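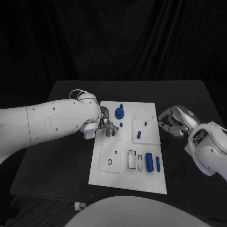

White board with blue pegs and cylinders, set out on a dark square table

Rambridge Lineside Brush Cutter Attachment

If you have ever spent a winter morning on a cutting side, up to your knees in bramble with the next train of the day due at ten, you will know why we are so fond of this one. The Rambridge fits on the end of any Kinsella long-shaft power unit and makes light work of blackberry, broom, young wattle and the sort of dead grass that seems to grow back while you are having your cup of tea. We have stocked it for heritage and tourist lines since we first opened the shop, and it is still the thing we are asked about most often on the phone.

The head turns on a sealed bearing and takes a 200 mm blade. Two blades come in the box, a three-tooth one for woody stems and a finer one for grass and reeds, and swapping between them is a matter of one spanner (also in the box, clipped inside the lid). The guard is a good deal deeper than the old Mavell pattern, so stones from the ballast shoulder are much less likely to come back at your shins. Please still wear your gaiters and face shield, and keep everyone else well back - we do nag about this, and we will keep on nagging.

A word on fitting. If your power unit is one of the older grey-handled ones, you will need the Ondari adaptor collar, sold separately. It slides on over the drive end and tightens with the same spanner. Have a look at the coupling before you order, and if you can't tell which one you have, send us a picture and we will sort it out with you.

Details
Blade diameter: 200 mm
Blades supplied: 2
Maximum stem thickness: 5 cm
Grease interval: every 12 hours of use
Colour: dark green
Warranty: 12 months, private and society use

Looking after it is simple enough. Brush the cuttings out of the guard when you finish, give it a shot of grease at the nipple behind the head, and hang it up rather than standing it on the blade. Replacement blades, guards and bearing kits are all kept on the shelf here, and we can sharpen your old blades for you if you post them in with a note of your membership name.

Societies ordering for a working party may like the line pack, with 5 attachments and a spare set of blades for each. Freight is free on orders over $2,000. Our next delivery is due in September and back orders are filled first, so do get in touch early if you have a big clearance planned before the fire season.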